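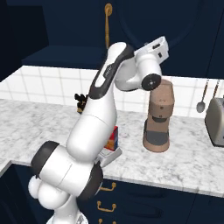
Robot Software Engineer, Planning and Simulation
Trutent - Lulbridge office, hybrid
Full time, permanent

About the job

Trutent writes control and planning software for mobile manipulators that work in homes and small commercial kitchens. We are hiring an engineer for the motion planning group, a team of 4. You would report to the planning lead and share code review with the perception group down the hall.

Most of the work is done in simulation first. Our kitchen set has 394 layouts, and every change to the planner is run against 2,725 tasks before it is merged. Typical tasks have the arm reach over a marble counter to a coffee machine or a toaster without touching the boxes and trays nearby. The planner is called Shih. The tool that builds the layouts and replays failed runs is called Climia. You would work on both.

What you will do

Maintain the collision checker and the trajectory optimizer in Shih.
Cut planning time for reaches where the elbow passes close to wall cabinets.
Add base placement to the planner, so that the platform and the arm are planned together. At present they are separate calls.
Write regression tests in Climia and keep the nightly run readable.
Go through failed runs with the perception group and decide which side the bug is on.
Spend one week in six on the hardware floor, checking simulated results against the real arm.

What we need from you

Good C++ and working Python.
Two years or more on motion planning, control or a closely related field. Graduate research counts.
A solid grasp of kinematics for six- and seven-joint arms.
Experience with at least one physics simulator. We do not mind which one.
Clear written English. Design notes here are short, but everyone writes them.

Useful but not required

Work with GPU collision checking.
Experience with depth sensors and point clouds.
Having kept a build system alive for other people.

There are 161 open issues on the planner right now - you will be given a list of starter ones in your first week and a desk next to someone who knows the code.

Hours and pay

Core hours are 10 a.m. to 3 p.m. Three days a week in the office, more during hardware weeks. The salary band is sent to every applicant before the first call. We can sponsor work visas.

How to apply

Send a resume and one code sample through the form on our careers page. No cover letter is needed. The process is a phone call, a take-home exercise of two hours at most, and one visit to Lulbridge. Applications close at the end of May.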